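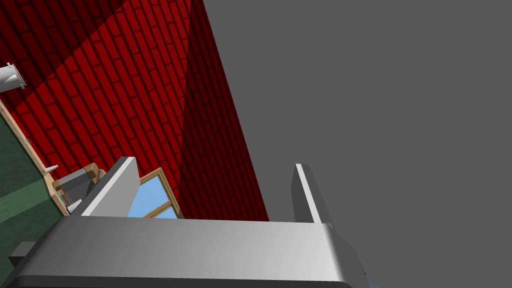 RENTING + MOVING

Print | E-mail

ok thread on moving from Stollard to Ferstead on no money, writing this on my lunch so its going to be rough. 1/

Start with the truck. Quotes ranged all over the place. Cheapest from a proper company was 295 for a half day, no stairs, fuel extra. Ended up with a cube van and two cousins instead. 100 for the van. Cousins paid in pizza and a slab. 2/

If you've got stairs, say so up front. I didn't. Different van company, last move, got hit with a "second floor handling" fee on the driveway. Not arguing with a guy holding one end of my couch. 3/

Boxes. Don't buy them. Bottle shop, chemist, the fruit place if you get in before 8am. Banana boxes have handles but also a great big hole in the bottom, so line them. Learned that with cutlery. 4/

Books go in SMALL boxes. I know everyone says it. I still did one big one and it's still sitting by the front door becuase no one can shift it. 5/

Bond stuff. Take photos of every wall, inside the oven, the tracks on the sliding door. Email them to the agent the same day so there's a date on it. Mine tried to keep 265 for "carpet staining" that was there when I moved in. Sent the email back to them. Got the lot. 6/

Redirect your mail a fortnight before, not the night before. My rego renewal went to the old joint and I only found out from the late notice. Also went to the old joint. 7/

Power: ring, don't use the web form. Web form told me connected, flat said otherwise. First night was torches and a servo pie. December so at least it was light till late. 8/

Fridge. Stand it up overnight before you turn it on if it's travelled lying down. Measure the gap AND the doorway AND the hall corner. We took the flat door off its hinges at 11 at night. Neighbours thrilled I'm sure 9/

Pack one bag like you're going away for the weekend. Jocks, charger, kettle, mugs, dunny paper, screwdriver. Keep it in the cab with you. Mine went in the back first, so it came out last, obviously. 10/

Someone asked about storage. Had a Clinano unit for a month between leases. Fine. Dry. Gate shuts earlier than you'd think so check the hours. Put a pallet down if they'll give you one 11/

Also Le Roux on the main street in Ferstead does secondhand whitegoods and delivers for a bit extra, got my washer there. Rattles on spin, dosn't leak, happy enough

lunch over, will do the cleaning bit tonight if I remember

Print | E-mail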